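Home | About | Current studies | Take part | Contact

Call for participants: household water hardness and laundry wear study

Tallside Textile Testing is seeking 60 households in the Drarkesdale district for a study of how local water hardness affects the wear of cotton bed linen. The study begins in September and runs for 13 weeks. Participation is unpaid, but each household that completes the full period will receive a $200 grocery voucher and may keep the linen.

Background

Drarkesdale draws its water from two sources. Homes east of the rail line are supplied from the bore field, where calcium carbonate was measured at 198 mg/L in our last round of sampling. Homes to the west are supplied from the Meng reservoir, which is much softer. Both areas have similar housing, so the district is well suited to a comparison of this kind. Laboratory wash trials generally use prepared water and a fixed cycle. Results from ordinary homes are harder to control and there are few of them.

What is involved

Each household will receive two sets of plain white cotton sheets and a supply of unscented laundry powder. Sheets are to be used on one bed in the home and washed once a week at 40 degrees. Line drying and machine drying are both acceptable, but the method must stay the same for the whole study. After each wash, the main user of the bed fills in a one-page record covering cycle length, drying method and any visible marks. Fabric softener, bleach and vinegar must not be used on the study sheets.

At the end of the study, all sheets are collected for tensile strength, colour and stiffness tests. They are returned after testing, less a narrow strip cut from one hem.

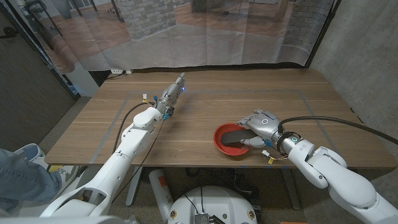

A participant in our earlier towel study, writing as Vedent on the comments page, said the weekly record took less time than expected but that the rule on softener was hard to keep when several people in the house did the washing. Vedent suggested storing the study powder and the record sheet together in a separate tub. We have adopted this suggestion, and a lidded tub is now included in the starter kit.

Who can apply

Applicants must be 18 or over and live at a Drarkesdale address connected to mains water. Homes with a water softener or a rainwater tank plumbed to the laundry are not eligible. Front loaders and top loaders are both accepted. Renters are welcome and do not need the owner's permission. Please do not apply if you expect to move before the study ends.

How to apply

Complete the household form on the Take part page. You will be asked for your street address, the make and age of your washing machine, and the size of the bed. Applications close on 23rd October for the second intake only; the first intake closes when places are filled. A short water sample kit will be posted to selected homes before the linen is sent.

Addresses are used to match each home to its water source and are removed from the data before analysis. Participants may withdraw at any time by returning the unused powder.

Related items
Towel absorbency study: summary of results
How to read your water hardness report
Care labels and wash temperature
Call for participants: wool blanket storage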